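Open day at the Kodmont paper mill, Esley

The mill opened its gates to visitors on Thursday, October 16, 2025, for the first time since the new drying section went in. I took the early bus from Sturnon and was at the gatehouse by nine. Visitors signed in, got a hard hat and ear plugs, and were sent off in groups of 20.

The tour started in the yard, where the bales of waste paper are stacked. Most of it is office paper and old cartons. Our guide said the mill took in 3,176 tons in May, its best month so far. The bales go up a conveyor into the pulper, and from there everything is in pipes until it reaches the paper machine.
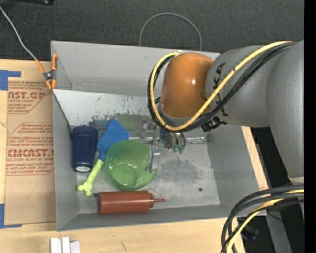 The machine hall is long and very warm. We walked the full length on a raised walkway, with the wet end first and the reels last. It was too loud to hear the guide, so she stopped us at the far door and took questions there. Someone asked about water. The mill draws from the Akpalu River and cleans what it uses in its own plant behind the hall. That part was closed to visitors, which was a pity, as I had mostly come to see it.

After the hall we had a short stop in the test room. Sheets are cut from each reel and checked for weight and strength. We were allowed to tear a few samples by hand, first along the grain and then across it. The difference is easy to feel.

Lunch was soup and a roll in the canteen, $6. The small exhibit next door has old watermark molds and a payroll book from the year the mill had 353 workers. I would have liked more time with it, but the last bus back to Sturnon leaves at 2:20 and the stop is a good walk down the hill.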